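Hand comparison FAQ

Covers the Dallden and Tokarz five-finger hands on the humanoid. Last changed in March. Questions go to Marlene Buschmann.

Why test with soft goods at all?
Most of our earlier numbers came from boxes and bottles. Those hold their shape, so a hand that closes to the same position every time scores well on them. A cushion folds, slides and hides the fingertips from the head camera. The two hands scored nearly the same on boxes and we needed something that would separate them.

How many trials are in the results?
1314 in total, split across both hands. Trials stopped by the operator before contact are left out of the tables but are kept in the log.

Which controller was used?
Flisunico, same build for both hands. Lev Pasichnyk wrote the finger mapping for the Tokarz. The Dallden uses the mapping it shipped with, plus our current limit.

Is it one-handed or two-handed?
Both. The task sheet lists them as separate tasks and they should not be averaged together. In a one-handed trial the other hand may be anywhere as long as it does not touch the item.

What does the head camera see during a trial?
Mostly the arms, the hands and the seat.
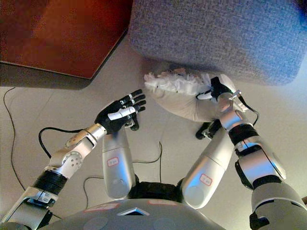
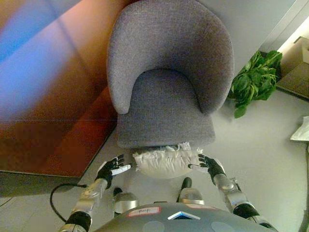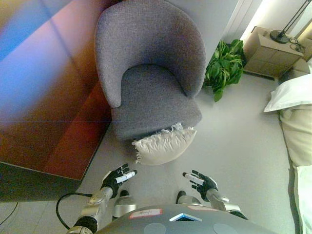
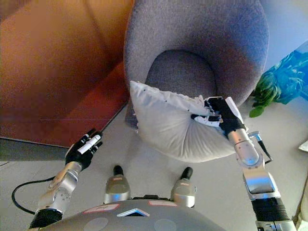
Head camera views over the gray upholstered seating, with both hands in view.

Can I score a grasp from the head camera alone?
No. The palm and the backs of the fingers often cover the contact point. Use the joint currents along with the video. If they disagree, mark the trial "unclear" and So-ying Tam will go through it.

What counts as a hold?
The item is clear of the seat and the floor and stays in the hand for 2 seconds. Touching the front of the seat during the lift is fine. Resting on it is not.

Why do the fingers stop short of fully closed?
The current limit is set to 300 mA per finger. With a thick item the fingers reach the limit early. Raising it gave a few more holds with the Tokarz, but the thumb ran warm and we put it back.

Do the cables get in the way?
Sometimes. Check the wrist cable on each arm before homing and leave enough slack for the full roll. A tight cable shows up as a small offset in wrist position, and Deividas Hunt lost a morning of runs to one.

Can I use the Custutum camera mount instead?
Not for this set. It sits higher and changes the view of the thumb. Ming-te Chow is collecting a separate set with it.

How often are the hands recalibrated?
Every 1000 open-close cycles, or after any fault that needs a power cycle. Write the cycle count in the log before you start.

Which hand should I pick?
For two-handed lifts, either. For one-handed pinches on a seam or corner we prefer the Dallden, mainly for its thumb range. The Tokarz is easier to repair, and we keep spare fingers for it in the second drawer.

Where are the logs?
On the lab share under hands/soft. Ask Lev for write access.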